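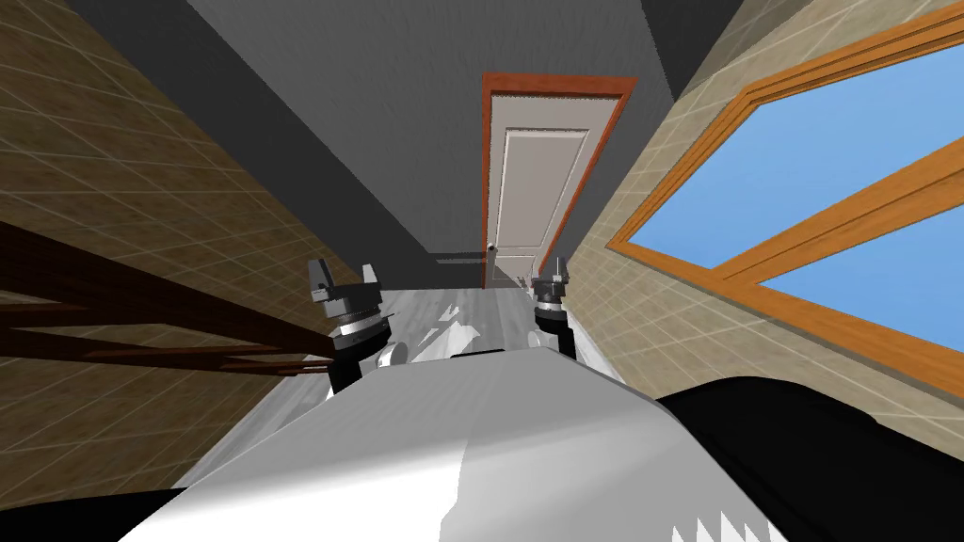 Hey, this is the Orko door set, 385 simulated runs, plus the house rules I stick to when I add more. Rule one is that a run starts with both grippers empty and the door in view, no exceptions!

- Log held objects by shape and color. Brown, domed top, between the fingers? Write that.

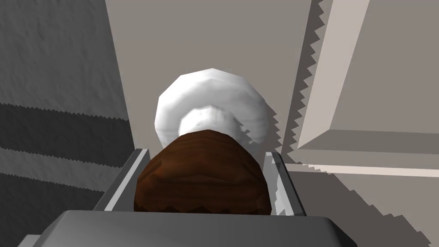

## Near the knob

Fingers open on approach, and please don't trim the slow bits.
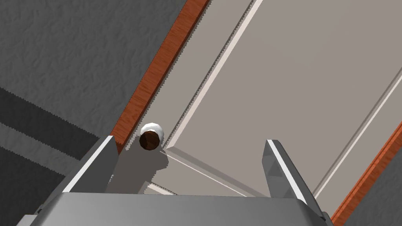

I cap every run at 300 steps (Gutham used more, ugh).

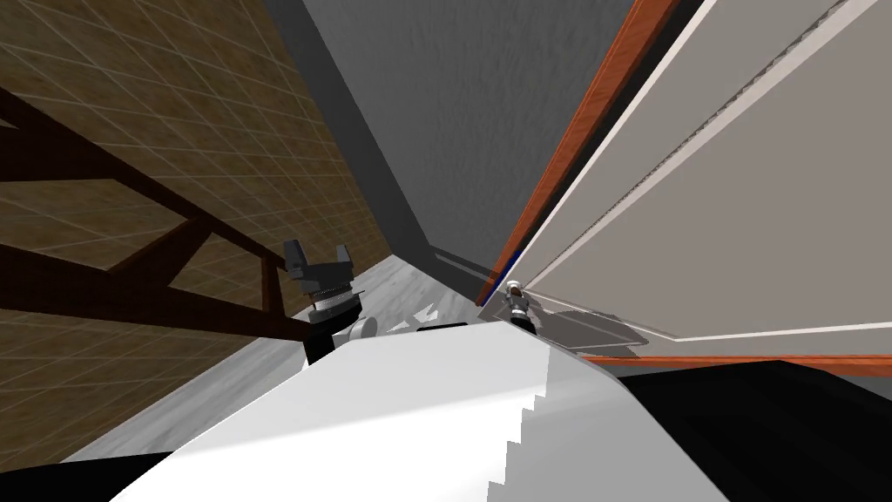
Bad runs stay in too, just tag them.

Contact: Orko maintainers, Curkevdale | Back to top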